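Keep the Tower, Change the Parts

April 30, 2021

My desktop computer is older than my car, and I would like to make a case for keeping machines like it.
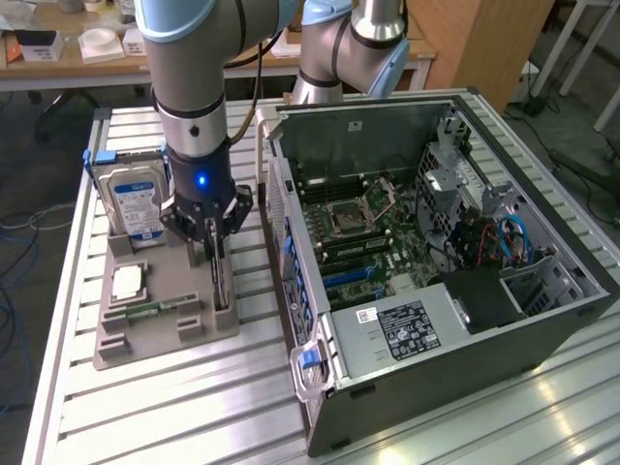
The case came from a Wegener office machine that I bought used for 137 dollars. Since then I have replaced the hard drive, twice, and the memory, once. The processor went from the slowest one the board would take to one near the top of its list. What I have now is faster than the machine I paid for, and the steel box around it is the same steel box.

I bring this up because the store in Drinen where I bought my last drive has stopped carrying most parts. The shelf that used to hold memory is now phone covers. The clerk told me they can order things in, and that most people with a slow computer buy a laptop. I understand why. A laptop is small, it has a screen attached, and you can use it on the couch. But I think a lot of people are giving up something useful without having looked at it first.

A desktop tower can be laid on its side and opened. On mine that takes two screws. Once the panel is off, everything is in front of you and there is room for your hands. The memory stands in slots with a clip at the end. The drive slides into a bay. The processor takes more care, as it sits under the cooler and you have to clean off the old paste and put on new, but it is still a square part that goes into a square place one way only.

Compare that with the laptop I was given for work, an Erkeck, which I am fond of in other respects. The memory is soldered to the board. If I need more, I need a different laptop. The battery is glued down. I had the bottom off once to clean the fan, and it took most of an evening, and one of the plastic tabs has not closed properly since. None of this makes it a bad laptop. It does mean that the day one part of it is too small or too worn, the whole thing is finished as far as I'm concerned.

The most common argument against upgrading is cost, and it deserves a straight answer. Sometimes it does not pay. If the board is so old that the memory it takes is no longer made, you may spend more on four old sticks than on two new ones with the same capacity. If the power supply is weak, a new graphics card means a new supply too. I have talked myself out of upgrades for both reasons. But the usual complaint about an old computer is that it is slow to start and slow to open things, and that is very often cured by more memory or a better drive. My last memory upgrade cost 58 dollars. I have not seen a new computer for 58 dollars that I would want.

The second argument is that most people don't want to open a computer. That is true, and I didn't either. I was sure I would break something. What got me past it was a repair evening at the Keltside library, where there were tables, good light and a couple of people who had done it before. I took out a memory module and put it back in, and the computer still started. After that the inside of the case was just another place where things are kept, like the cabinet under the sink.

A few things I would pass on to anyone trying it. Shut the machine down and unplug it. Touch bare metal on the case before you handle a part. Hold memory by its edges and keep your fingers off the contacts. Give every loose part its own place on the table - a tray with sections is best, but a muffin tin works for the small ones - and don't pile a drive on top of a processor. Take a picture of the cables before you pull any. If a module won't go in, stop pushing and check which side the notch is on.

I would also like the manufacturers to do their share. Print the type of memory somewhere inside the case, in letters I can read. Use the same screws throughout. My current case has three kinds, and I keep them in separate envelopes. Leave an empty slot or two on the board, even on the cheap models. And stop making power supplies in odd shapes that fit one model of one brand. A friend's machine went to the recycling center over exactly that, with a good processor and a good drive still in it. We at least got the drive out before it went.

There will be people for whom a laptop is the right choice, and students who move every year are an obvious case. But plenty of computers spend their entire lives on one desk in one room, next to a wall outlet. For those I don't see what is gained by sealing them shut.

My own tower is due for another drive in May. The present one is seven years old and has started to make a clicking sound that I don't care for. I have already copied off the photos and the tax files, and the replacement is ordered, through the store in Drinen, at a price a little higher than I would have paid online. I would like them to keep at least one shelf.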